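About Wainwright Community College

Wainwright began in two rented rooms over the Vestham hardware store, with evening classes in bookkeeping, small engine repair and English. We have our own building now (the old dairy on Penrose Lane, if you remember it), and on a good night all 12 classrooms are full and the car park is hopeless.

We teach adults. Some of our students left school at fifteen and want to finish what they started. Some have a trade and need the paperwork to go with it, and plenty just fancy learning to cane a chair or read music. All of them are welcome, and we love it when someone signs up for one thing and wanders into another. Our longest-serving tutor, Cyril Penrose, came to us as a student in the bread class and has been teaching it ever since he finished!

Classes are small. Practical courses stop at 12 people and most others at 16, so you'll get to know your tutor and they'll get to know you. Terms run for ten weeks, mostly in the evening, with a growing daytime program for parents and shift workers. Wendy Greenwood looks after enrolments and is very good at working out which level of French you really belong in.

Our courses fall into four areas: languages, trades and technology, arts and craft, and return to study. Trades and technology is the biggest of these, with welding, home maintenance, basic electronics and computer repair all under Takumi Hamada.

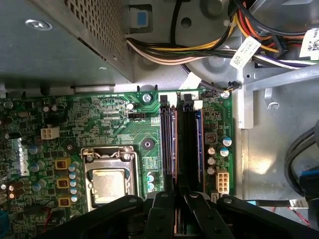 Return to study is closest to our hearts. It's free for anyone over eighteen who hasn't finished Year 12, and we can usually help with bus fares and books as well. Clive Cheetham runs it from the room beside the library. You don't need an appointment to see him, and he won't ask for your old school reports.

The new pottery studio opened in July 2019, with a second kiln and a proper glazing room, and the waiting list is already shorter than it was. Open night is in August. Come and have a look around, try a wheel, eat some of Cyril's bread and ask us anything you like.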